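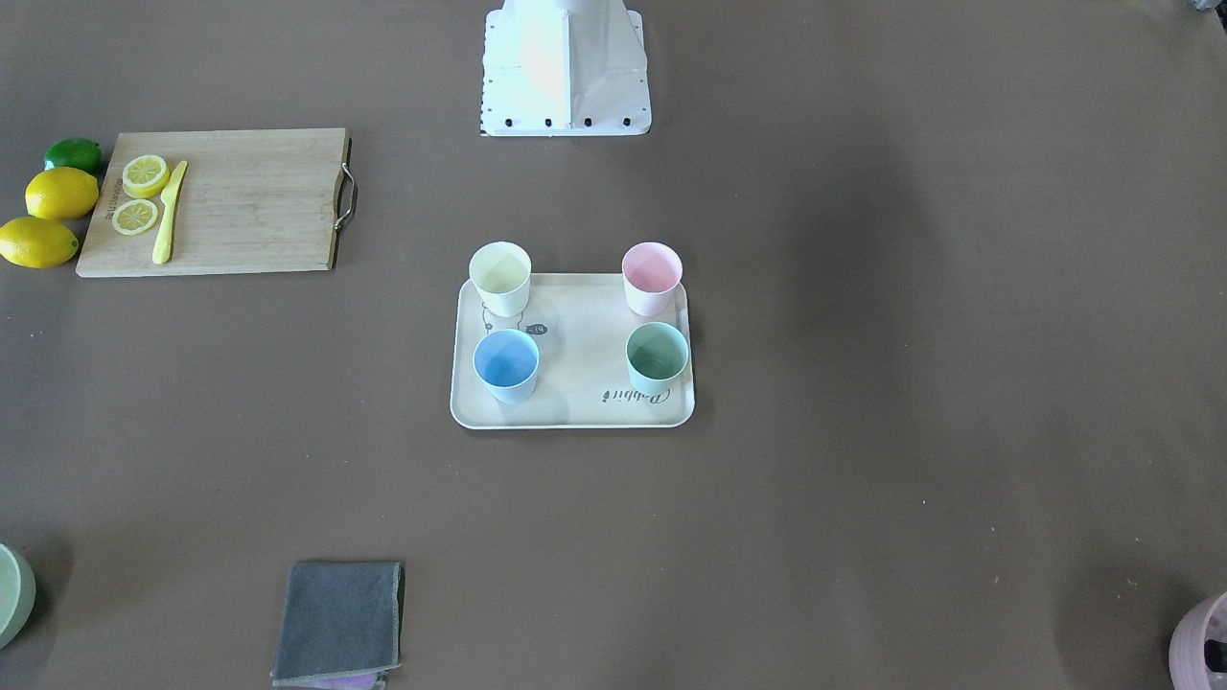
23/01/2018

Life and AD&D quote engine, renewal run for Budberg

Picked up where I left off with the group life file. The census from Budberg loaded on the second try. First load rejected the whole sheet over the hire date column, which had two formats mixed together. Fixed by hand in a copy and kept the original untouched in the intake folder. 347 lines in, 347 lines out, so no rows are being dropped at the parse step any more.

Basic life first. The plan pays one times salary, rounded up to the next thousand, with a cap. The engine was rounding before it applied the age reduction and the contract wording says to round after. This only bites for people past the reduction age. Swapped the order and reran. 5 employees changed. Checked all of them on paper against the benefit schedule and they match now.

Note for whoever does the Plenetti renewal in April: their contract rounds before the reduction. Do not copy the Budberg setting across. I put a flag in the plan setup called "round step" with the values before and after. It has no default on purpose. The run will stop if it is blank.

AD&D next. The volume should follow basic life exactly for this group, and it does, apart from employees on waiver of premium. Those people keep their life cover while disabled, but AD&D ends. The old Tello export carries them with AD&D volume still on, so the quoted premium comes out a little high. I am zeroing it on import when the status code is W. I want someone to look at that before it goes into the main branch. I read the clause twice and I think it is right, but the older booklet for the same group words it differently and I don't know which one went to members.

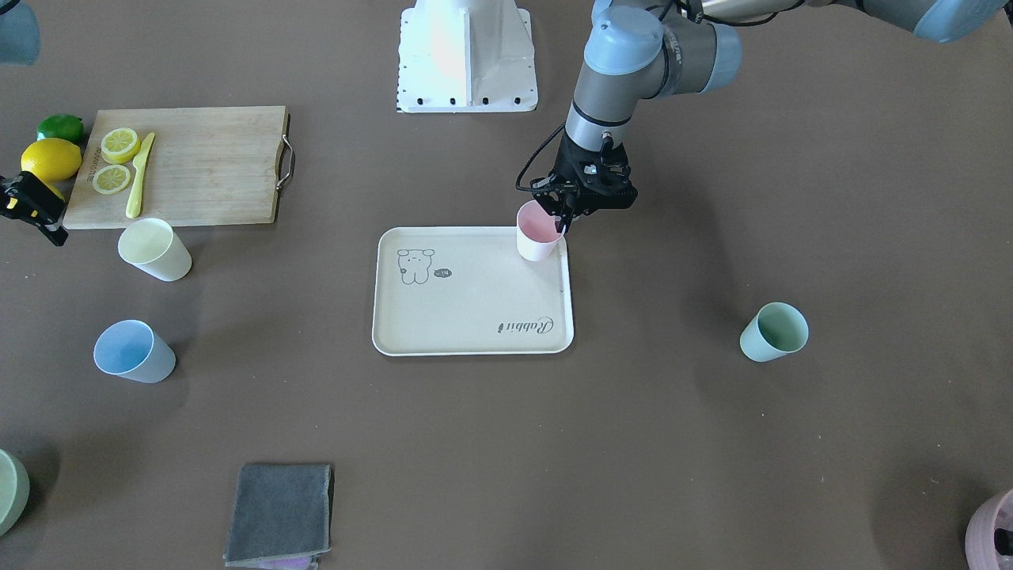 Arm holding the pink cup at the corner of the tray.

Supplemental life took most of the afternoon. Age bands in five year steps, rates per thousand per month, and spouse rates based on the employee's age. The engine was using the spouse's own age. The rate sheet is clear enough if you read the footnote, and I had not read the footnote. After the fix, the spouse premium for the test group went down, which makes sense for this census, where the spouses without a birth date on file had all been falling into the top band.

That is a separate problem and still open. A missing birth date should not put anybody in a band at all. For now the run writes those lines to the exceptions list and leaves the premium empty. 140 lines on the list, nearly all of them spouses. I sent the list back to the Budberg benefits office and asked for dates. No reply yet.

Guarantee issue amounts. The table had the limit for new hires only. At this renewal there is also a one-time open window where current employees can step up by one increment without health questions. I added a second limit column and an end date for the window. Tested with three made-up employees: one new hire above the limit, one current employee taking a single increment, one current employee taking two. First goes to evidence of insurability for the excess, second passes, third goes to evidence for the second increment only. All as expected.

Child cover is flat, one rate for all children however many there are. Worked first time. Left it alone.

Things that went wrong and cost time:

The report template from Flultow prints monthly premium in the annual column if the billing mode is blank. The figures underneath are correct. Set the billing mode before printing. I lost most of an hour looking for a rate error that was not there.

Saved over the test rates file once. Got it back from the morning copy. Please keep taking the morning copy.

The beneficiary import still cuts off long trust names. Not looked at today.

Run time for the full group is fine, well under a minute. Exceptions are written last, so if you kill the run early you will have no exceptions list and it will look clean. Should probably write them as we go.

To do:

Second read of the waiver clause, both booklets, and ask the carrier which one is in force.
Load the spouse birth dates when they come in and rerun supplemental.
Set up round step for Plenetti and run last year's census through as a check on last year's bill.
Ask Flultow about the blank billing mode.
Trust names.
Decide who holds the rate sheets. There are 2 copies in the shared folder and the footnote is missing from one of them. I have renamed the short one "do not use" until somebody says otherwise.

Left the Budberg run in the review folder with the rounding and spouse changes marked in the log. The AD&D change is in its own branch. Premium totals are in the second tab. Don't send them out yet, as supplemental will move once the missing dates are in.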